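Prirneck shared workshop
Bench cell inspection: two-arm PC strip-down build
Inspected by: Femke Desmet
Build owner: Kamrul Ekanayake
Date: June 16, 2019
Marks: P = pass, A = advisory, F = fail

1. Workpiece

1.1 PC tower disconnected from mains — P
1.2 Power supply unplugged before side panel removed — P. Kamrul's log gives 24 hours between unplugging and opening.
1.3 Tower stable on its side, on the slats — P
1.4 CPU socket protected — A. Lever and retention frame are up with the pins exposed. Fit a cover whenever the arm is working over the board.
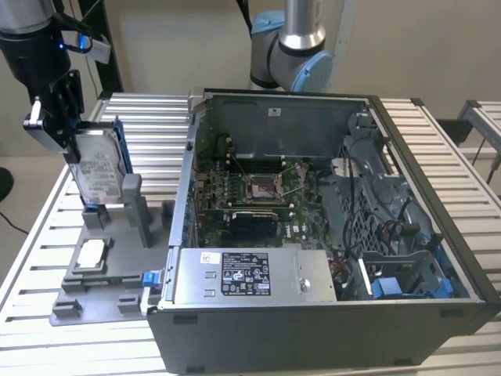 Item 1.4. Open socket, drive held over the fixture.

1.5 Internal cables clear of the gripper path — A. Tie back the black cables at the drive cage. The red ones are low enough to leave.

2. Fixture and emergency stop

2.1 Fixture secured to table — P. Four screws, all tight.
2.2 Chip seated flat in its socket — P
2.3 Printed parts free of cracks — P. Reprint after 2000 cycles, as agreed in May.
2.4 Stop button on pendant, tested from each arm's home position — P. The pendant hangs at the side of the table. Flora Dunbar wants a second button by the door — agreed, not yet bought. 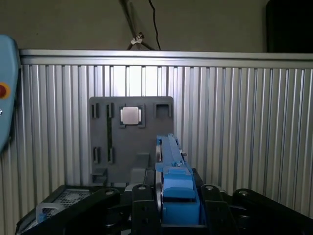 Items 2.2 and 2.4. Fixture from the wrist camera, pendant at left.

3. Gripper and drive handling

3.1 Grip force set to 50 per cent — P
3.2 Drive held upright over fixture, label readable — P
3.3 Drive retained on loss of power — F. Slipped on the second of two trials, empty caddy only. Benjamín Yáñez to change the finger pads and repeat.
3.4 Wrist cable has slack through full rotation — P

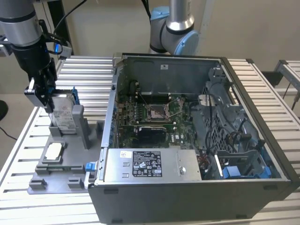

4. Surroundings

4.1 Both arms limited in software to the table area — P
4.2 Arms cannot meet over the case — A. The rear arm reaches over the back of the tower. The exclusion zone exists in the program but its edge is not marked on the bench. Mark it with tape.
4.3 Floor cable — A. The black cord needs a cover strip where people walk.

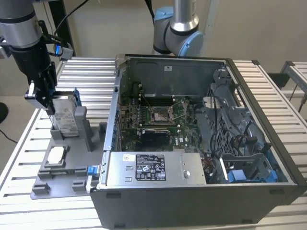

4.4 Operator instructions posted at the bench — F. The sheet on file is for the old single-arm set-up. Viktória Bognár has a draft of the new one.

Result: not released for unattended running. Attended running at reduced speed is allowed, without drives that anyone wants back, until 3.3 and 4.4 are closed. Advisories to be cleared before the next inspection.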